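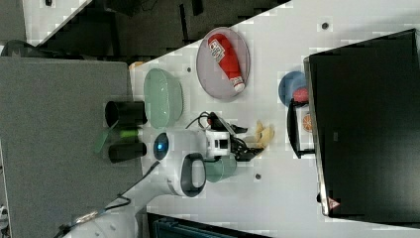 Bench notes, kitchen set – 6 February 2019

Sorting the kitchen things on the white table today before anything goes back in the Pumgate crate. Crate label says 1,019, the list taped inside the lid says 1,011. Going with the lid until someone at Stasska confirms.

The ketchup bottle stays on the large plate, lying down. The cap end is heavier than I expected and it rolls if it goes straight on the table. Strawberries and the orange slice are to be bagged with the small food, same bag as last time.

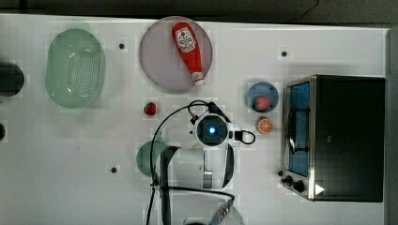 The oval colander needs its own sleeve. Hosseinzadeh sent sleeves in two sizes, 93 and 131, and only the larger one goes over the rim without forcing it. I wrote 131 on the sleeve in marker.

Plates: blue one on top, lavender one at the bottom, paper between. Mug and cup wrapped separately – the mug handle caught on the crate divider in April and I don't want to repeat that.

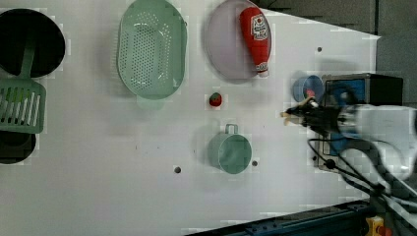 Pan goes in last, handle toward the hinge. The slotted spatula can lie across it.

Still to do:
ask Musa for a second divider
retype the lid list
wipe the table, including the holes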